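Plornwood 55 Camp Food Box

By Samira Moussa
January

The Plornwood 55 is a packing box for group camping. It carries the dry food and basic kitchen gear for a patrol or a cabin group on a weekend away, and it stands on its own legs so the cook isn't kneeling in the dirt. It's built for Scout and Guide groups, school outdoor ed programs and anyone else who has to feed a bunch of kids breakfast in a paddock.

The body is 9 mm birch ply with aluminium corner angle on all the vertical edges. The lid comes off completely and sits across the side brackets as a work surface. It isn't hinged, as hinges on the older box were the first thing to go when somebody leaned on them. The front drops down on two chains and locks flat.

Inside there are two fixed shelves and one you can move. The movable shelf has three heights. At the lowest setting a cereal box will stand upright above it. At the highest you can get a ten-litre billy underneath with its lid on. The right side has a narrow upright slot meant for chopping boards and a griddle plate, and most groups end up putting the tea towels in there as well.

Capacity is 55 litres with the movable shelf out and 53 litres with it in. The empty weight is 14 kg, so a full box is a two-person lift. There are rope handles at each end, threaded through the ply and knotted on the inside. Replace them when they start to fray. Any 12 mm rope will do the job.

The legs

The four legs travel inside the lid, held by a strap. Each one slides into a socket on the underside and turns a quarter to lock. Put all four in before you load the box. We've had several boxes back with a cracked socket, and in each case the box had been packed first and then tipped over to get the legs on.

On soft ground use the foot plates, which are sold separately. On wet grass without them the legs will sink overnight and you'll find the box on a lean at breakfast. Bench height with the legs on is 780 mm, which suits most adults and anyone over about ten. For younger kids, leave the legs off and put the box on a trestle or a low table.

What fits

A packing list is glued inside the lid. It's based on eight people for two nights and covers oats, pancake mix, long-life milk, bread, spreads, pasta, rice, tinned tomatoes, tea, sugar and a small bottle of oil. Cold food has to go in an esky. The box isn't insulated and was never meant to be.

You can paint over the list or peel it off with a bit of heat if your group does things its own way. The inside of the lid is varnished, so a whiteboard marker wipes off it if you do it the same day. Leave it for a week and you'll need metho.
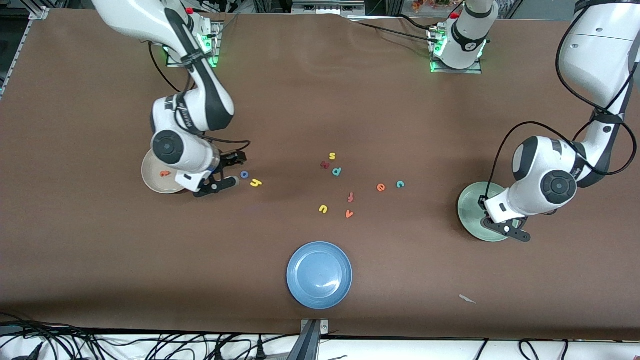 Rocío Retamal wrote to us that her group had used the box on every camp for two years and the only real complaint was the front chain, which rattles in the trailer and keeps everybody awake on the trip home. She also wanted to know whether the movable shelf could be bought as a spare, as theirs had been left behind at a campsite.

It can. The part is listed below, and it fits the earlier Koster box as well if you take 2 mm off one end. As for the chain, wrap it in a tea towel or swap it for cord. Boxes leaving the workshop from this month have a plastic sleeve over the chain, and we'll post a pair of sleeves to anyone who has an older box and asks.

Stoves

Please don't cook on the lid with a solid fuel or liquid fuel stove. The varnish marks at quite low heat and the ply will scorch. A two-burner gas stove is fine if it has its own feet and a drip tray. The Nogueira heat mat is cut to the size of the lid and is worth having if you plan to cook there regularly.

Cleaning and storage

Brush out the crumbs before you drive home. Mice will find a food box in a scout hall in a couple of nights, and they'll chew through the corner of the shelf to get to a spilled spoonful of oats. At home, wipe the inside with warm soapy water, leave it open until it's dry, and store it with the front down and the lid off.

The outside has two coats of exterior varnish. Give it another one each year if it lives in a shed, more often if it gets rained on. Sand lightly first with 180 grit. Pay attention to the bottom edges, where the box gets dragged along the ground however often you tell people to lift it.

Choosing a size

The 55 suits six to ten people. Bigger groups usually do better with a second box than a larger one, with breakfast in one and dinners in the other. The Genari is our smaller box and suits a hiking base camp or a family. It has no legs and only one shelf, but it'll go in the boot of a small car.

Spares

Movable shelf
Rope handles, pair
Leg, single
Leg socket with screws
Foot plates, set of four
Front chain with sleeve
Packing list, blank or printed

Boxes are made to order and take around 3 weeks, longer before the school holidays. Pick-up from the workshop is free. Freight is quoted by postcode, so include yours when you write.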